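The Planner That Learned to Wait

For most of its life, the motion planner at Uvetti did one thing: it worked out a full path, then ran it to the end. If an object rolled while the arm was on its way, the gripper closed on air.

Haoran Long joined the company in 2016 and spent years patching that planner. In March he started over. His replacement, called Fliltik, plans only a short stretch of motion, checks the camera, and plans again.

"The old code was 478 files and I was afraid of most of them," Long says. The new one has 286.

The hard part was timing. Early versions replanned so often that the arm shivered in place. Long's fix was a small rule that keeps the current plan unless a new one is clearly better. It took him 3 tries to get the threshold right.

Small round objects are still the worst case. They give the vision software few pixels to work with, and they roll when touched.
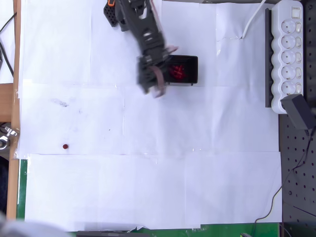

The gripper at the black container, with a small dark red object on the paper to its left.

Long's next job is logging. When a grasp fails, he wants to see which plan the arm was following and which ones it turned down.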